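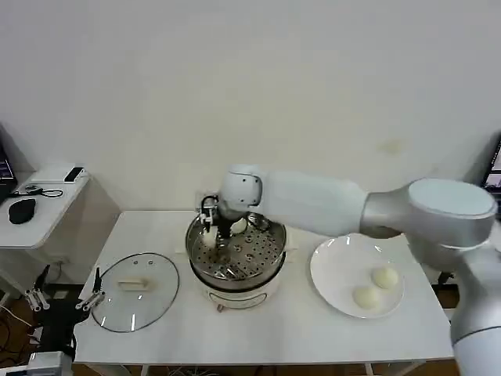 Half past six and I've already had two cups of tea, written a shopping list and lost the shopping list. May is meant to be the quiet month at the allotments, or so I was told when I signed for the plot, but I've got 18 tomato plants on the bedroom windowsill and they are leaning on the glass like passengers on a late bus. They'll have to go out soon. I keep looking at the forecast for Wollgate and it keeps saying four degrees overnight, which is fine if you're a cabbage.

Went down after work yesterday anyway. The path was all mud from the gate to the water tank (somebody has been driving on it again) and I had the wrong shoes on. The broad beans are up to my knee and covered in flowers, and for once hardly any blackfly! I pinched out a few tips to be on the safe side and brought them home in my coat pocket, where I forgot them until bedtime. Still fried up nicely this morning with butter. Odd breakfast, but there we are.

Nneka Ogundipe was on her plot, digging the last of her leeks and cross about it because they'd all gone to seed. She gave me four and I gave her a lettuce. She reckons I've planted my potatoes too close together and she's right, I knew it when I was doing it, but I'd bought too many and couldn't bear to throw the spares away. We stood there talking until it was nearly dark. Her sister is moving to Grulville in the summer and wants Nneka to go too, and I said all the right things and then walked home feeling quite flat. Selfish, I know. I've only had the plot two years and for most of that time she's been the person I ask about everything – when to sow, what's eating the kale, why my onions look like spring onions.

Anyway, the big news is the rent letter. It's going up, and they want the hedge along the bottom cut back by the end of the month or there'll be a second letter. I don't mind the money so much. It's the hedge. It's hawthorn, it's taller than me, and there is a blackbird in it who shouts whenever I go near. I'm not cutting anything while she's sitting. I've written back to say so, politely the first time, then I deleted it and wrote it a bit less politely, then I sent the first one. Will see what comes of that.

Supper was leek soup, and bread from the freezer. I wanted buns really. I've been thinking about steamed buns for days and haven't had the patience for the dough.

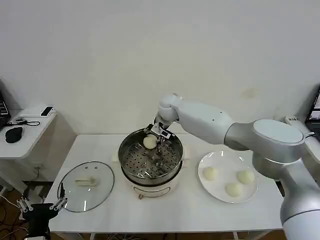 Steamed bun, just over the tray.

Ibrahim Omoregie rang while I was washing up, wanting to know if I still had his wheelbarrow. I do. It has had a flat tyre since March and I've been hoping he wouldn't ask until I'd fixed it, so I said of course, I'll drop it round, and now I have to find an inner tube. He talked for ages about his squashes. He grows them up a frame made from an old bunk bed and last year they went right over the top and down into the neighbour's raspberries. I said I'd take a couple of seedlings off him in return for the barrow, which makes no sense as it's his barrow, but he said yes.

Weather turned after that, proper heavy rain, and I lay awake listening to it and worrying about the seedlings I'd left in the open tray by the shed. Beetroot mostly. They'll either be fine or they'll be soup.

To do: inner tube, string, slug stuff (the wool pellets, they worked better last time than the beer), ring Mum, find the other list. Pot on the tomatoes again if there's any compost left in the bag. Might walk down before lunch and look at the beetroot.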